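The Cheap Arm Problem: Choosing Eyes and Brains for a Countertop Robot

Small printed robot arms have reached the point where the mechanics are the easy part. A set of hobby servos, a spool or two of filament and a weekend of assembly will produce something that moves. Making it move to the same place twice is a matter of control, and making it move to the right place is a matter of sensing. Builders tend to spend their money in the opposite order.

Ama Boateng and Facundo Iturra have spent much of the winter on that second half of the job. Their test plan was narrow: one class of servo arm, two controllers, a handful of camera positions, and a flat target that anyone could reproduce at home. They wanted to know how much accuracy could be bought with software and careful mounting before better motors became necessary.

The controllers were the Skernham, a bare servo driver that takes position commands over a serial link and does nothing else, and the Morkus, a pricier board that plans its own motion between points and limits acceleration at each joint. Both drive the same servos from the same pulse signal. The difference is in what happens between the start and the end of a move.

On the Skernham, every intermediate position has to come from the host. If the host is late, the joint stops and starts again, and the printed parts flex each time. Iturra wrote a small interpolation routine to smooth this out, sending updates at a fixed interval and stretching the move when the slowest joint could not keep up. With the routine running, the two boards were hard to tell apart on short moves. On long ones the Morkus was still better, mostly in how quickly the arm settled at the end.

"The first version just sent the target angle and hoped," Iturra says. "You could hear every joint arrive at a different time."

Repeatability was measured over 400 moves per controller, returning to one taught position from varied starting points. The Morkus gave the tighter cluster. The Skernham's errors were larger but lopsided, leaning toward whichever side the arm had approached from. That pattern points to gear backlash, and backlash can be partly handled by always making the final approach from the same direction. Boateng added the rule to the motion code, and most of the gap closed.

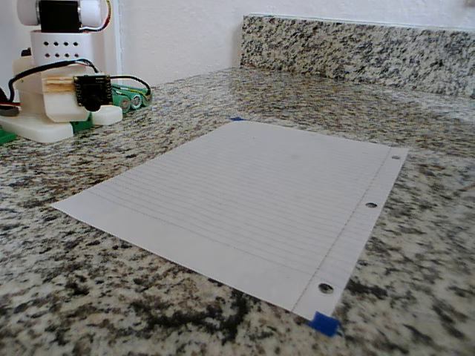 Clalisow Embedded Control Group

The camera work uses a sheet of ruled notebook paper, taped to the counter with blue painter's tape, as the reference surface. Printed calibration grids are more precise, but lined paper has useful properties for a rough setup. The ruling gives the vision code a family of parallel lines, and their convergence in the camera view is enough to estimate tilt. The vertical margin line supplies a second direction. The three punched holes can serve as point features once the lines have been found, though over speckled granite they are less dependable than over a plain desk, as the stone shows through them and breaks up the edges.

Paper curl matters more than expected. An edge lifted slightly from the counter bends the nearest lines, and the fitting code reads the bend as lens distortion. Boateng's fix was to discard the outermost lines on each side and fit only the interior. Pale blue ruling is also low in contrast, and the detector needs even light. Under a single desk lamp, the far lines dropped out.

Mounting took several attempts. The camera is a round module on a small black board, fixed to the white printed body with wooden craft sticks. The sticks are easy to trim, and a change of position costs a few minutes instead of a reprint. A printed bracket was drawn up under the name Gyamfi and set aside until the camera position is settled.

A camera on the body sees the work area from a low angle, and resolution falls off quickly with distance. Moving it to the wrist would improve the view at close range, but adds weight at the worst place on a light arm and runs another cable past the joints. The pair tried a wrist position with a dummy weight and lost enough repeatability on the Skernham to abandon it.

Power is the remaining weak point. When several servos start together the supply voltage dips, and an early build reset its camera whenever this happened. Staggering the joint starts by 190 milliseconds cured the resets at the cost of slower moves. Separate regulation for the camera is the better answer and is next on the list.

For builders choosing between the two boards, Boateng's advice is to start with the cheaper one and write the approach-direction rule first. The Morkus makes sense for long, fast moves, or where the host computer is busy with vision and cannot guarantee its timing. The next round of tests will repeat the full sequence with a heavier gripper and the same servos.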